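Refinishing the white table, and what I keep on it

The table in the back room has been white for as long as we have had it, but until July it was a glossy white. Gloss is fine for wiping down. It is poor for anything else I do there, mainly sorting vegetables and writing labels, as the ceiling light sits directly over the middle and puts a bright patch exactly where I want to read.

I took the finish back by hand. The first pass was with dry paper to break the shine, the second with 2000 grit used wet and very lightly. That second pass was a mistake. A grit that fine starts to polish the surface again, and I had to go back one step to get an even matte. If I did it over I would stop much earlier and check the top from a low angle with a flashlight.

The topcoat is Nisbet matte, thinned slightly, three coats with a foam roller. The can says 30 minutes between coats. In our back room, with the window shut against the dust, it needed closer to two hours before it stopped dragging. I left it overnight after the last coat and kept everything off it until Friday.

Notes on the result:

Glare is gone at normal sitting height. There is still a faint sheen if you crouch at the end nearest the door.

Cleaning takes more effort. Tomato wipes off. Beet has to be dealt with right away. I have not tried turmeric and do not plan to.

Shadows are easier to read. On the gloss they were mixed up with reflections, and I would misjudge the edge of small things. On the matte, an object has one soft gray shadow and that is all.

Color reads better too. I compare ears of corn for kernel fill and color before deciding which to eat first, and yellow against a flat white is about as simple as it gets.
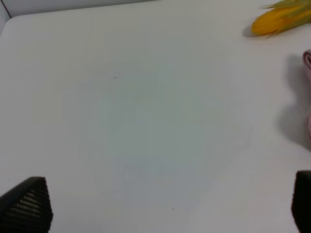 The corn itself came from Effie MacAulay, who grows more of it than her household can use. I keep the husk on until the last moment and pull it back only far enough to check the rows. Fully husked ears dry out at the tip in about 15 hours on our counter, sooner with the fan on. Husk on, in the fridge, they are good for a few days. I do not wash them before storage.

One thing left to fix is the wall side. The table does not sit flush there, and silk gets down the back. I have a strip of Draveo edge seal that may be wide enough, though it is a brighter white than the new topcoat and I would have to roll over it. The Kurka version is closer in color but only comes in short lengths, so there would be a join near the corner. I will measure again when the table has had another week to harden.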